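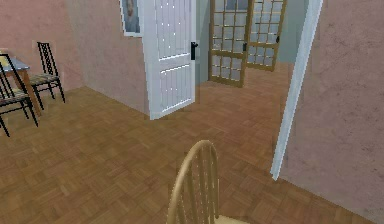
Slide 1. Simulated interior, dining area and open doorway, parquet floor throughout.

Speaker notes: Rhea Manalastas, "From the corridor to the desk: automation at Prernar"

Good afternoon, and thank you to the organisers. My remarks concern the housekeeping division at Prernar and the change in duties there between January and the end of the trial period.

[Leave slide 1 up until the section on training.]

The room on the screen is a rendered one. Our staff now spend part of each shift with rooms of this kind. A route is planned in the simulated room, checked by a member of the housekeeping team, and only then passed to the machines at the Tokanau site. Chairs and doors account for most of the checking. I would draw attention to the door standing open into the room, and to the chair back nearest to us. An experienced housekeeper looks at both before considering the floor.

The division employs 114 people. Of these, 82 have completed the route-checking course, which we call Salazar after the building in which it was first taught. The remainder have kept their previous duties, either by choice or while they wait for a place. No post was removed during the trial. Some posts were regraded, and the regrading took longer than it should have done.

[Pause. Questions on pay to be taken at the end.]

Turning to the work itself. Staff reviewed 2,713 routes in the trial period. Reviewers may reject a route without giving a written reason. This was requested by the staff side, and management agreed to it after some discussion. Early forms asked for a reason in every case, and reviewers told us that they passed doubtful routes in order to avoid the form.

There have been losses as well as gains. Floor work is now lighter, and fewer people report sore knees and backs. Against that, the team used to work in pairs and talk as they went – a reviewer sits alone at a screen. Several colleagues have asked to return to mixed shifts. From next month, no one will be rostered for more than half a shift at the desk.

[Change to slide 2, the Trorer roster.]

The roster shows desk hours in the left column and floor hours in the right. Supervisors may exchange the two on the day, provided that both members of staff agree. Copies are on the table by the entrance, together with the text of the regrading agreement.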